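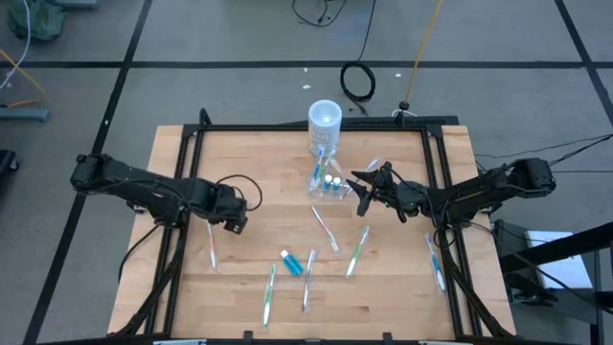 The two extra inches on the Skornard come from the swatch, I think, and the pattern is sound. I have knitted it twice and the stitch counts in the body are right for the stated gauge. Before looking at the yarn I would look at how the swatch was laid out for measuring. A hard, flat, bare surface is what you want. A butcher-block top like the one in the photo does well, as the strips in the wood give you straight lines to set a row of stitches against, and superwash wool slides on it instead of gripping. An ironing board or a carpet will hold the fabric wherever your hands left it. Put a towel under the swatch while it is wet and take the towel away before you measure.

Replies to the separate points are below the quoted text.

Katsuhiko Yoshida wrote:
> I have finished the body of the Skornard in the Bokport 3-ply
> and it is too wide. The size I chose should be 39 inches at the
> chest. Mine is 41 after washing. My swatch was six stitches to
> the inch, exactly as the pattern says, on 3 mm needles.

Your figures agree with each other, which helps. A body cast on for 39 inches at six to the inch has 234 stitches. The same stitches spread over 41 inches is a shade over five and two-thirds to the inch. Over a four-inch swatch the difference is slightly more than one stitch, and it is very easy to lose one stitch when the edge of the swatch curls, or when the ruler is laid across it and pressed down.

> The swatch was knitted flat, with a garter border, and I pinned
> it before washing so that it would not curl.

There are two things here. The body is worked in the round and the swatch was worked flat, and many people purl at a different tension from the one they knit at. Try a flat swatch with every row a knit row, carrying the yarn loosely across the back, and then cut the strands before washing. It looks dreadful but it measures correctly.

The pins matter more. If you pin a swatch to a size, it will dry at that size. You then measure the pins. For a gauge swatch, soak it, squeeze it in a towel, lay it down, pat it so that the columns run straight, and leave it alone until it is dry. The garter border should also be left out of the count altogether. Garter draws in lengthways and pulls on the stocking stitch next to it, so begin counting at least an inch in.

> Could the weight of the body be stretching it? I have used most
> of one cone and the cone was 1,000 g when new.

Weight usually shows in the length. A heavy body hangs longer and, if anything, a little narrower. Did you measure it on a hanger or lying down? If it was lying down then I would discount this. If you have a kitchen scale, weigh what is left on the cone, remembering that the cone itself weighs something. The pattern gives a figure for the body alone in each size and you can compare. If yours is well over, the fabric is not only wider but longer as well, and the rows want counting too.

> Also the yarn felt different after washing. Softer, and somewhat
> thicker. Is this normal for Bokport?

It is normal for most coned yarn. It is wound under tension and often carries spinning oil, and both of those go in the first proper wash. The yarn then relaxes and fills out. Use water as warm as the label allows, with washing-up liquid, and rinse until the water runs clear. A cold dip will not shift the oil, so if the swatch had a cold dip and the body had a warm wash, they are effectively two different yarns. You did not say which you did. Please check, as it would account for much of the difference without any fault in your counting.

> What should I do with it now? I have not begun the sleeves.

In your place I would do the following, in this order.

Measure the body again, flat, dry and unpinned, in three places: a hand's width above the rib, at the waist and just under the arm. If the lowest figure is nearer 39 and the highest is 41, your tension loosened as you went and the cast-on is fine.

Count stitches across the body itself, over eight inches, away from the side lines. The body is a far better swatch than any swatch. Use that number for the sleeves whatever you decide about the rest.

If the width is even all the way up, decide whether you can wear it. Two inches of extra ease on a plain jumper is within what many people choose on purpose, and the size above in the pattern is close to what you have. You could follow that size for the armholes and neck and keep your present stitch count, checking the numbers at the underarm first.

If you cannot wear it, rip back and go down one needle size. Wash the reclaimed yarn in skeins before using it again. Kinked yarn will give you a third gauge, different from both of the ones you have already.

I have the older printing of the Skornard, from before the neck was redrafted at Zurside, so my page numbers will not match yours. The body chart is the same in both. The sleeve chart in mine has the increases one round earlier, and I have never found out whether that was a correction or a slip.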